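What an open day should be allowed to show

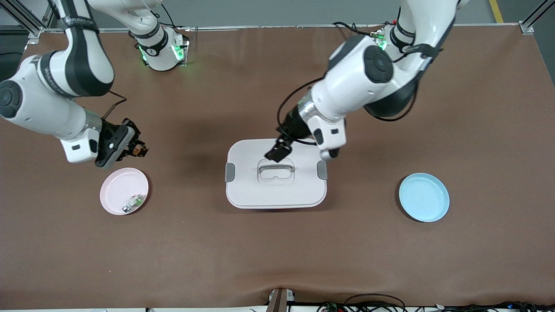
I spent most of last Wednesday's open day at Plarketti's Rarnville site standing beside one bench, and I came away thinking that the industry demonstrates the wrong things. The bench had two arms, a storage container with a latch on either side, and a plate to the left and another to the right. The task was to open the container and move small items between it and the plates. Visitors gave it a minute or two and went off to the palletising cell next door, which is fast and loud.

That is a pity. Palletising at a fixed pitch is a solved problem, and a visitor learns nothing from watching it that a data sheet would not supply. Lids are harder. A latch has to be released with enough force to free it and little enough that the container stays put. A handle recessed into a lid leaves a gripper very little clearance, and an error of a few millimetres at the wrist means the fingers land on the rim. With two arms, the second can steady the work, but both must then share a workspace without fouling each other or their own cables.

Seon-mi Koo ran the session and answered questions without notes. She told us that the team had logged 826 attempts at the full sequence, of which 681 finished without anyone stepping in. I wrote both numbers down. They were the most useful thing said all day, and they appeared on no poster.

My complaint is with that omission. A success rate of a little over four in five is respectable for research and far too low for a packing line, and a buyer needs to know which side of that gap a machine sits on. Dong-geon Ma of Hostano, who was standing next to me, argued that published failure counts would only frighten customers. I disagree. His own firm's buyers will discover the figure within a week of installation – at their own cost, and with a shift waiting.

I would ask for two changes before the next open day in May. Put the attempt count on a board by each bench, with the failures sorted by cause: missed grasp, slipped latch, dropped item, arm stopped by its own limits. Then let visitors move the container a short distance between runs. A sequence that survives only one starting position is a recording, and the public is entitled to find out which kind it is watching.

Koo said she would be willing to try the second. The board, she said, was a matter for marketing.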